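Küchenkontrolle September, Filiale Skeston
Geprüft: Shona Gillies

Kühlraum, Temperatur: in Ordnung. Türdichtung unten spröde, bis zur nächsten Kontrolle ersetzen.

Pizzaofen: heizt auf 238 Grad, Anzeige stimmt mit dem Handthermometer überein. Krümelblech war voll.

Allergene: Teig mit und ohne Gluten getrennt gelagert. Schaufel für glutenfreie Böden fehlte -- bei Nimus nachbestellt.

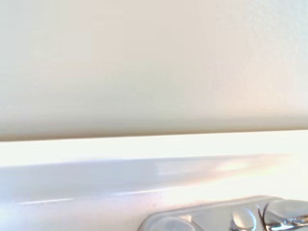
Veganer Käseersatz (Grajales): 2 Packungen ohne Öffnungsdatum, entsorgt. Bitte sofort beim Anbrechen beschriften.

Handwaschbecken: Seife vorhanden, Papierspender leer. Mangel stand schon im letzten Bericht.

Feuerlöscher und Löschdecke: Prüfplakette gültig, Zugang frei.

Schulungsnachweise: vollständig bis auf die Aushilfe aus Zokcombe -- Kopie wird nachgereicht.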